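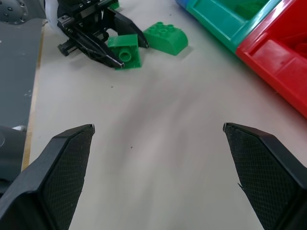 Wen-hsiung me escribió el otro día preguntando si lo de la jornada de puertas abiertas de Plastell servía de algo para quien tiene en casa un cuarto de juegos hecho un desastre y ningún robot. Pues sí, Wen-hsiung, ¡más de lo que yo esperaba! Me apunté por curiosidad, me quedé 45 minutos pegada a la mesa de los ladrillos de juguete (había unos verdes preciosos, me los habría llevado en el bolsillo) y volví con la libreta llena.

La demostración iba de recoger piezas con dos brazos y guardarlas en una caja de compartimentos de colores. La llevaba Deirdre Corrigan, que tiene una paciencia infinita y contestó a todas mis preguntas, incluidas las tontas. Os paso lo que he copiado en casa:

- Mesa clara y despejada. Sobre blanco, las piezas de color saltan a la vista y se recoge en un momento. Yo he puesto un hule blanco en la mesa de manualidades y ya no busco tornillos a tientas.

- Cajas abiertas, sin tapa, al alcance de la mano. Un color de caja para cada tipo de cosa. En la mía, rojo para piezas grandes y verde azulado para las pequeñas, y los niños ni preguntan.

- Pocas piezas cada vez. Deirdre nunca trabaja con más de seis sobre la mesa; en casa lo hemos dejado en 20 porque si no hay motín.

- Agarre con textura. Las pinzas llevan unas almohadillas oscuras con dibujo de rejilla, y me acordé de las mías de cocina, que resbalan una barbaridad. Les pegué un trocito de malla antideslizante de la de forrar cajones (cortad las esquinas redondeadas o se deshilacha enseguida). Para coger tarros va de maravilla, pero no las acerquéis al fuego.

- Un trapo de microfibra siempre colgado al lado de la mesa. Una pasada al terminar y listo, que las motitas en blanco se ven todas.

La visita es gratis y entran 30 personas por turno. Repiten en octubre y pienso volver con los niños.

Archivado en: Orden y taller casero

También te puede interesar:
Cómo quitar pegamento de los cajones
Separadores caseros con cartón
Lavar ladrillos de juguete sin estropearlos
Ideas para colgar herramientas pequeñas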